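Gripper goes to the middle of the plate in simulation, planner reports success, nothing gets grasped

Asked in: Motion planning and grasping
Viewed 1,539 times

Horațiu Costache

I have a seven-joint arm with a parallel two-finger gripper in simulation. The task is "pick up the plate" on a table with a few other things on it. The planner is the stock sampling one, and the grasp generator is our own, written in Python. The scene files come from a set we call Bundholm, which is mostly dining rooms and living rooms with household objects placed at random.

The trouble is with plates and only with plates. Mugs, boxes and bottles are fine. With a plate, the arm plans, moves, comes down with the fingers pointing straight at the center of the plate, closes, and lifts. The plate stays where it was. The log says the following:

plan found
approach: ok
grasp: ok
lift: ok
task result: success

So I have two questions. Why does it pick the center, and why does it say success? I ran 1,040 plate episodes overnight and every one was marked as a success. I only noticed because I replayed a handful of them in the morning and the plates never left the table.

Things I have tried already:

Raising friction on the finger pads. No change.
Lowering the mass of the plate. No change.
Making the fingers close more slowly. No change.
Swapping the planner. Different path, same final pose.

The object pose comes from the simulator, so perception is not involved yet. The collision mesh for the plate is a convex hull made by the import script. I can post the grasp config if that helps.

Comments on this post

mirela_k: What is the origin of the plate mesh? Center of the base?

Horațiu Costache: Yes, center of the base, z up.

mirela_k: And what does the grasp generator use as its target?

Horațiu Costache: Object origin plus an offset in z that depends on the height of the bounding box.

3 replies, sorted by votes

tbrandvold
Accepted by the poster

You have three separate problems and they hide each other, so I will go through them in the order I would fix them.

First, the target. Your generator aims at the object origin plus a z offset. For a mug, a box or a bottle, the origin is somewhere inside the body and a top-down grasp there often closes on something. For a plate, the origin is under the middle of the well. There is nothing there for two fingers to close on. The planner is doing what you told it to do, and that is why changing it made no difference. Friction and mass will not matter either until the fingers have material between them.

What you want is a grasp on the rim, with one finger above the edge and one below, or one inside and one outside if the rim is steep enough. Sample points around the rim, and at each one build a grasp frame whose closing direction is across the thickness of the rim. Then tilt the approach. For a flat plate on a flat table, the lower finger needs room, and in many scenes it will not have any. Check the clearance between the bottom of the rim and the table top before you spend time on planning. If your fingertip is thicker than that gap, the grasp does not exist, and you need a different action first, such as sliding the plate until part of it hangs over the table edge.

Second, the convex hull. A plate is a shallow bowl, and a convex hull fills in the well. In your simulator the plate is effectively a thick disc with a flat top. That affects you in two ways. The fingers stop on an invisible lid above the surface you see drawn, and the space under the rim gets partly filled as well, so a correct rim grasp may be rejected as a collision. Turn on the collision shape display and look at it from the side. It takes a minute. Replace the hull with a convex decomposition. I use 32 pieces for plates and bowls, and it has not slowed anything down enough to care.

If your plates have a wavy or scalloped edge, sample the rim from the mesh itself and do not assume a circle. The radius changes as you go around, and a grasp that works on a high part of the wave can miss on a low part.

Third, the success check. From your log, I am fairly sure that "grasp: ok" means "the gripper controller finished its close command" and "lift: ok" means "the arm reached the lift pose". Neither says anything about the object. An empty gripper passes both every time. Change it as follows.

After closing, read the finger opening. If it is at or near fully closed, fail the grasp. For thin objects like plates, the opening can be small even when the grasp is good, so use this only as a first filter.

After closing, check for contact between each finger pad and the object you asked for. Both pads, and the right object.

After lifting, compare the height of the object with its height before the lift. If it did not rise by most of the lift distance, fail.

After a hold of one second, check again. Thin things slip.

The third check alone would have caught all your episodes. Put it in before you touch anything else – otherwise you cannot tell whether the other fixes helped.

One more thing on the approach phase. Stop the arm at the pre-grasp pose and take a picture from the side on every failed episode, with the episode number in the file name.

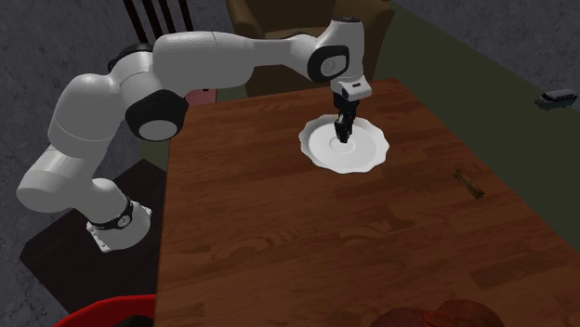
A straight-down wrist is fine as a default for tall objects, but it should be one candidate among many. In your generator it sounds like the orientation is fixed and only the position changes. Let the generator return a ranked list of full poses, and let the planner try them in order until one is reachable and free of collision. The arm itself can get in the way with a tilted wrist, mostly through the link before the last joint, so expect a good part of the rim candidates to be thrown out. The ones on the side of the plate closer to the base are often harder than they look.

Do not delete the bad episodes. Rerun the new success check over the recorded states and relabel them as failures, if you stored object poses.

Horațiu Costache: Thank you. The height check went in first and now every plate run fails, as it should. The collision display shows exactly what you said, a flat lid over the well. Working on the rim sampling now.

gripper_gus

Had the same problem. Set the gripper force higher, ours was on 5 and that was too low. Also update your drivers.

mirela_k: The fingers have nothing between them, so the force is not the problem. And there are no drivers in a simulation.

gripper_gus: It worked for us with cans.

lena.o

The reply from tbrandvold covers it. I will add what we do in Garnik, our in-house grasp library, in case it saves you some time.

We tag every object class with a grasp type before any sampling happens. The types are body, handle, rim and none. Plates, bowls and pans without a handle in the mesh get "rim". Napkins and place mats get "none", and the task generator is not allowed to ask for them. It is a plain text file with one line per class. People keep offering to learn this from data, and maybe one day we will, but the text file took an afternoon and has not been wrong often.

For rims we sample 64 points, with three tilt angles each. Most get dropped by the table clearance test before any planning. We run that test first because it is only a subtraction – height of the rim's underside minus table height, compared with finger thickness plus a margin of 2 mm.

For plates that lie too flat, we have a push skill. It closes the fingers, puts the tips down on the well near the center, and drags the plate toward the nearest free table edge until a fifth of it hangs over. After that the rim grasp from the side is easy. So your current pose is usable, just for a different action. You need some downward force for the drag, and you need to stop before the plate tips. We got that wrong for most of November.

Look out for small flat things next to the plate. If they are missing from the planning scene, the drag will run the plate straight into them. Ours were missing because the importer skipped any mesh under a certain volume. Compare the list of objects in the simulator with the list in the planning scene, by name, at the start of each episode and stop if they differ.

Horațiu Costache: Checked this. Our importer also has a minimum volume. I have taken it out.

lena.o: Watch the planning time after that, the small meshes can have a lot of triangles. Simplify them on import.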